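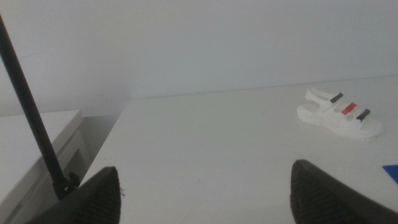 Equipment Planning Lead, Returns Automation (fixed term)

Nasta, returns and resale
Reports to: Annag Dalgleish, Head of Operations
Hours: 20 per week
Closing date: 7/13/20

Nasta handles returned shoes and small household goods for online stores. Goods come in, get checked, get matched to an order and go back on a shelf or out for resale. People do nearly all of that by hand, and they do it well. We are now being asked to decide whether robot arms should take over part of the sorting, how many to buy, and what the whole thing would cost over its working life.

We want someone to run that decision who does not already know the answer.

We have read the brochures. Every one of them has a payback chart, and every chart assumes the arm works all shift, that nothing gets dropped, and that the person standing next to it costs nothing. Our own small trial has been useful mostly for making us doubt those charts. Sandals are a good test. They have open straps, thick soles and odd balance, and they come back to us without their boxes more often than anything else in the footwear line. A price quoted for "standard consumer goods" tells us very little about sandals.

What you would do

Build a budget from the floor up. Arms, grippers, spare fingers, tables, cabling, guarding, software fees, training time, floor space, and the hours our own staff spend fixing and resetting. If a supplier will not put a number on something, you will write down that they would not.

Write the test plan. Keir Moncrieff runs the bench and will do the handling trials with you. At the moment we record picks that worked and picks that failed, and we argue about the ones in between. You would settle the rules before the next round, in writing, and then leave them alone.

Compare the offers. We have two on the table, one from Sorensen for purchase and one from Plultlow for a monthly lease. They are laid out so differently that it is hard to say which is cheaper, and we suspect that is no accident. Both need to be put on one sheet with the same items in the same order.

Cost the option of buying nothing. This has to be worked out as carefully as the others — better tables, better lighting and one more person on the late shift may beat all of it. Alasdair Yule in finance has promised to read that section first. 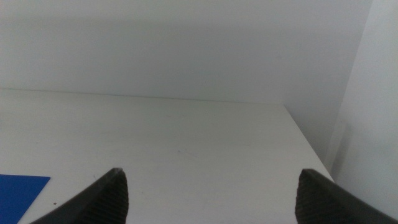 Report to the people who do the work. Kristýna Kolář represents the sorting team, and she sees drafts when management sees them. Her team has been told that "nothing is decided" on earlier projects when plenty was. You will not be asked to say it for us.

What we are looking for

You have bought or planned equipment before, for a warehouse, a workshop, a hospital laundry, a print shop, whatever it was. You can point to one purchase that went badly and explain your part in it. You are comfortable in a spreadsheet and can defend every cell. You can ask a salesperson the same question three times without raising your voice.

You do not need to program robots. Keir can do that. An engineering degree is fine and so is the lack of one. If you have worked for a robot supplier in the past, please apply, but tell us which one. Anyone currently paid by a supplier, including on commission, is ruled out.

What we can and can't offer

Pay is $1248 per week for the 20 hours. The contract ends when the final report is accepted, and we are not going to hint at a permanent job that may not exist. There is no bonus tied to the size of the purchase or to whether there is one. You get a desk near the bench, access to all invoices and maintenance logs, and the right to have your report circulated unedited.

The work is on site. Some of the writing can be done at home once the trials are finished, but the trials themselves can't be followed from a kitchen table, and we have already had one consultant try.

How to apply

Apply through Workero under reference 392. Send a resume and a single page on this question: what would a supplier have to show you before you would believe a claimed pick rate? Skip the cover letter. Please don't send a slide deck.

Shortlisted applicants will spend a paid half day with us. You will watch the bench, read one of the two offers with the names removed, and tell Annag and Alasdair what is missing from it. Travel is refunded against receipts.

Questions about the role go to Vusumuzi Cele in the hiring office, by message through the Workero listing. He will answer questions about budget limits, though the answer for now is that we have a ceiling and would like to hear your number before you hear ours. Applicants who wrote to us in June, before the hours were set, need to apply again.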